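Stindex Mesh-Back Office Chair, Gray
Sold and shipped by Silley Office Seating

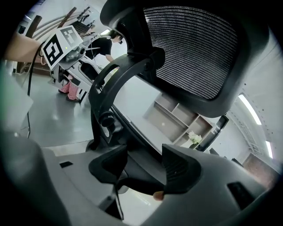 Why we keep coming back to this one

We have carried a good many desk chairs over the years, and the Stindex is the one our own people tend to end up sitting in, which probably says more than a spec sheet ever could. It is a plain, sensible chair in gray with a black mesh back, and it looks equally at home in a workshop office, a study corner or a long row of desks. Nothing about it shouts. You sit down, fiddle with it for a minute or two, and then (with any luck!) you forget about it until it's time for lunch.

The back

The mesh is tightly woven, with fine horizontal ribs running across it, and it is held in a thick black plastic frame that curves around the edges. We like a firm mesh here at Silley. The very stretchy kind feels wonderful in the showroom and then tends to go baggy, and we've had enough of those sent back to us to have grown a little stubborn on the subject. The Stindex weave has some give to it, but it pushes back when you lean, and on a warm afternoon you'll be glad to have air moving behind your shirt.

Behind the mesh is a curved black support arm that loops down below the backrest, and on that bracket you'll find a round black adjustment knob. It sticks out enough to get a proper grip on it, even for those of us whose hands are not what they were.

Setting it up for yourself

Start with the seat height and leave the back for later. Your feet should rest flat on the floor and your elbows should come out level with the desk, or as near to it as you can manage. After that, turn the knob toward you to loosen the back, shift the backrest until it meets the small of your back, and tighten it up again. Hand tight is plenty – please don't use pliers on it. Then work at your desk for a day or so before you change anything else. Most people set the back too far forward the first time and ease it off later in the week.

If two or more people share the chair, a dab of paint or a bit of tape on the bracket makes it much easier to find your own setting again.

Looking after it

A soft brush or the brush end of a vacuum cleaner will lift the dust out of the mesh. For marks, use lukewarm water with a drop of dish soap, and let the back dry before you lean on it. We clean ours with Stunivel, which we also stock, but dish soap does very nearly as well. Check the knob and the bracket every March, or whenever you remember to, and snug up anything that has worked itself loose.

Ordering and delivery

Chairs ship from our warehouse in Guimarães and normally leave within 7 working days. Orders of 20 chairs or more get a lower price per chair, and Gervásio Amaral will be happy to work that out for you and talk through delivery to upper floors, narrow stairs and so on. Replacement knobs and backrests are sold separately – ask for Kamol Ruangrit in parts, and have your order number handy.

Page updated 16 September 2024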